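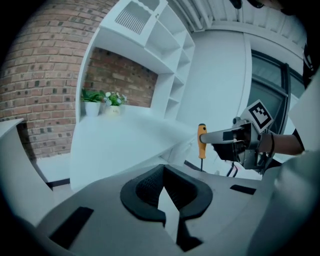

Brerbridge, 20 Oct 2019

Filed under: Course Handouts / Home Repair for Beginners / Shelving and Wall Units

Handout 2. Working next to a brick wall

In the first meeting we spoke about measuring. Today we continue with the tools and the wall. Please keep this sheet together with the first one, you will need both for the exercise at the end.

1. The unit we take as our model

Our model is a white built-in unit set against red brick. It has an upper cabinet with a vent grille, an open recess with a desk surface, and a column of open cubbies which goes down in steps. At the back of the recess the brick is left exposed. Many students ask me if the back should be covered with a panel. It is a question of taste. With exposed brick you must accept that the mortar lines are visible and that a few bricks are darker than the others. I like it, and two potted plants on the desk surface are enough decoration for such a place.

Before you start any work on a unit of this kind, empty the cubbies. Small things fall when you push a screwdriver hard, and you want to see all the inside corners. The plants can stay if you work far from them. If you work in the recess, carry them to another room.

2. The screwdriver

For this course please buy one with a handle in a bright color. Orange is very good. A dark handle is difficult to find again on a dark floor or inside a tool bag. The shaft should be thin and long enough to reach the back of a cubby without your knuckles touching the side wall.

How to hold it:

- The shaft must be in one line with the screw. When it is tilted, the tip climbs out and damages the head.
- Push first, then turn. Beginners usually turn first.
- Take off bracelets and rings before you work inside a narrow space. Long sleeves should be folded to the elbow.
- When you stop for a moment, hold the tool with the tip down. Do not put it on a high shelf.

The last turn is made slowly. In soft boards the thread in the hole is destroyed very easily, and then you have to fill the hole and wait until the next day.

3. Fixing into brick or into mortar?

Last September the group from Deltbridge had a long discussion on this point and I promised to write it down. For a heavy unit I prefer the brick itself, in the middle of its face, if the brick is sound. Knock on it and listen. A hollow or dull sound means that you choose the next one. Mortar is easier to drill but in old houses it is often weak, and the plug turns around in the hole.

On a curved wall there is one more difficulty. A straight unit touches a curved wall only in some places. Do not pull the unit to the wall with the screws, it will twist and the cabinet door will not close anymore. Put packing pieces in the gap and tighten only until they are held.

4. Vent grille

Do not cover the slots with boxes or paint. Clean them with a dry brush. If the grille is held by screws, keep these in a small cup, separate from the longer ones.

5. Exercise for next time

Draw one wall of your own room on paper. The drawing must show a shelf unit 60 cm wide, with the fixing points marked. Write beside each point if it goes in brick, mortar or something else. Please bring also your screwdriver. We meet in room 103, same hour.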